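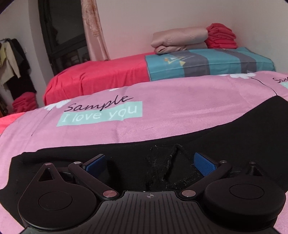

2 min read

Equipment & Budgets

Gál wanted laundry folding by June. Small outfit, short-stay rentals in Nirnthorpe, a lot of beds to turn over. The quote from Gerkgate looked fine until Rosalía Cordero read page two. Hand-held grippers, 1258 each. Finger pads extra. Training hours, extra again.

So what do you buy first? Not the arm. The arm can wait. Start with grippers people can hold, and pay for time in real bedrooms, on real blankets. Cloth is the hard part and no spec sheet covers it.
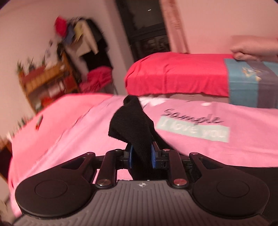
Cordero's first draft had 50 hours of handling. She now says 400, and she moved the money out of the arm line to get there. Ouch. But small items eat hours, socks worst of all, and every bed is made up diffrent.

Spares next. Blue pads are a consumable, budget them like one. Gál put down 5 sets per gripper and a shelf to keep them on.

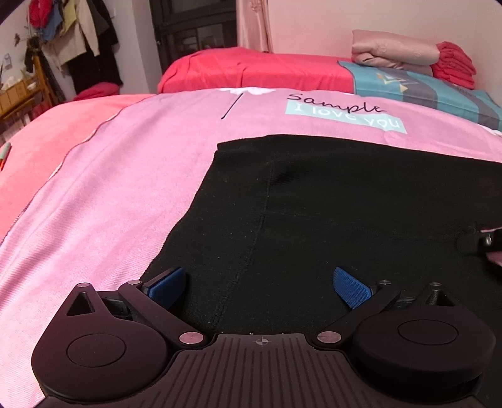
Black fabric on a pink bed cover, gripper open.

Then the boring lines. Shipping. Storage. Someone's wages while they fold the same sheet all afternoon. Flumutia, the other bidder, rolled all that into a monthly fee, wich looks steep but at least you can plan on it. Ask both for the exit terms. In writing, before the deposit.

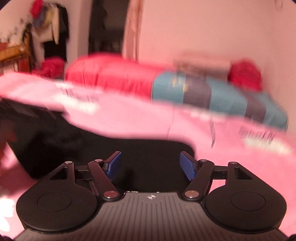

Adoración Ibarra would hold off on the lease altogether. Buy two, she says, run them till they annoy you, then go back and haggle. Her one firm rule is that the pads and screws get ordered the same day as the tool.

Gál signs this month. Two grippers, no arm, Gerkgate.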